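KALLIO FILM ARCHIVE COMPLETES RESTORATION OF SILENT COMEDY "FIRKIS"

UKBERG, December. The Kallio Film Archive has completed the restoration of "Firkis," a silent comedy previously available only in an incomplete copy. The new version will open the archive's winter series at the Fliltora cinema in Ukberg on Thursday at 7 p.m.

Work was based on two nitrate prints. The first lacked the courtroom sequence; the second was complete but had shrunk along one edge. Both were scanned wet-gate, and 34 intertitles were reset from the surviving title list. Tinting follows notes on the leader of the second print. Original splices were retained where they did not affect registration.

The restored film will be screened at 18 frames per second with live piano. Digital copies will be offered to noncommercial venues after the series closes. 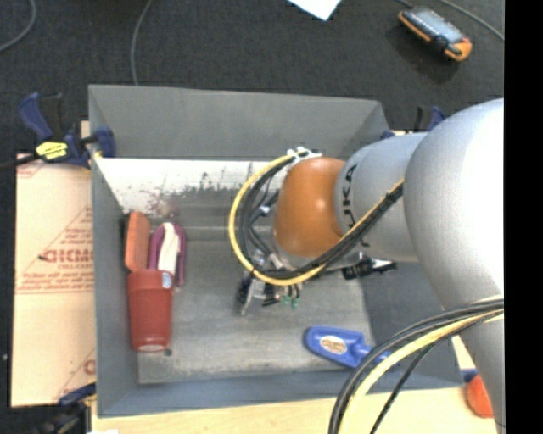
The archive is also seeking further material on the film, including stills, posters, and short fragments, and has received more than 2000 items through earlier appeals. Cans should be taped shut and packed upright in a rigid, straight-sided container. Nitrate must not be mailed. Owners should contact the archive before moving it.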